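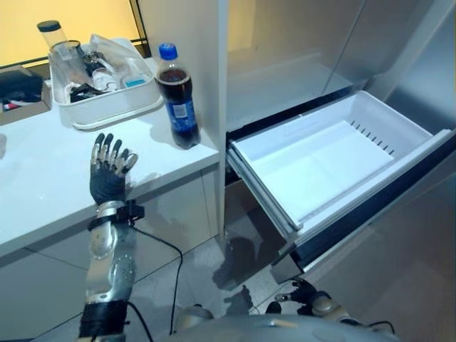

Week three of the hand comparison and I finally have opinions. Short version – the Jarnix hands grip better, the Astedar hands are easier to live with, and I still don't know which ones we should buy. The Jarnix pair is the five-finger one, metal segments with black pads at the tips and the knuckles, and the pads are most of what you pay for. Also the thing I argue about most with Maricruz. She thinks the knuckle pads are dead weight. I think they save you every time the fingertips come in at a bad angle. More on that in a sec.

Setup, quickly. Kitchen tasks only. Bottle, freezer drawer, tray stuff. Same arms, same Oddsson controller for both pairs of hands, only the hands get swapped. Swap takes me 5 minutes with the Astedar and most of a coffee break with the Jarnix, becuase the wrist connector is keyed in a way that only makes sense once you've already done it wrong. Also the manual is 323 pages and the pinout is in an appendix. Why.

Soda bottles are a mean test, by the way. Slick, round, heavy when full, and the plastic gives a little when you squeeze. Too soft and the thing slides. Too hard and the plastic caves in and then your force reading is garbage. I ended up going low on the bottle with both hands – fingers wrapped near the base, slow close, then wait a beat before any lift. Tried high grips on Tuesday and the bottle just swings around like a pendulum.
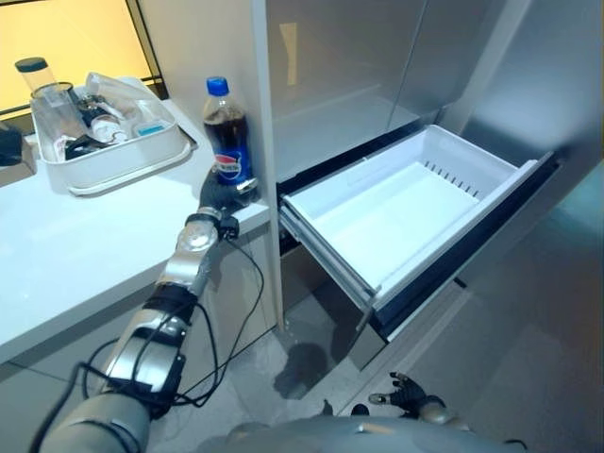
Slow close is where Jarnix wins. You can set a closing speed per finger, so I let the thumb get there first and have the others come in behind it. Astedar gives you one speed for the whole hand, and the bottle gets nudged over before the grip is done. Could probably fix that in the controller. Have not fixed that in the controller.

The drawer is the other way around. Astedar does better there, more give in the joints, so if you come in crooked on the edge it sort of settles. Jarnix is stiff and wants you to be right the first time. I am not right the first time very often.

Cables. Ugh. Still routing them outside the arm with clamps and straps, and every time I change the reach I have to go back and redo the slack. Too little and the wrist tugs, too much and it drapes all over the place. Maricruz wants to order the Stallura sleeves, which zip over the whole forearm. I said not before December, we have no budget left and I'd like to settle on a hand before we dress it up.

Head camera is fine. I moved the mount down a notch so I get more counter and more of the hands. The shiny stuff is still a pain for depth, stainless especially, and clear plastic is worse. I turned off depth on the bottle completely and just go off color for now. Bright cap, easy to find. Cheating? Maybe a little. Works for me.

Next up is the knuckle pad thing. We're going to peel them off one Jarnix hand, leave them on the other, and run 7 grips each at bad angles on purpose. Maricruz picked the angles so I can't complain later. If she wins I owe her lunch, and if I win she has to read the appendix and do the next connector swap herslef.

Will post the numbers when I have them. Also if anyone has a decent strain relief for that wrist connector please email me, mine is tape.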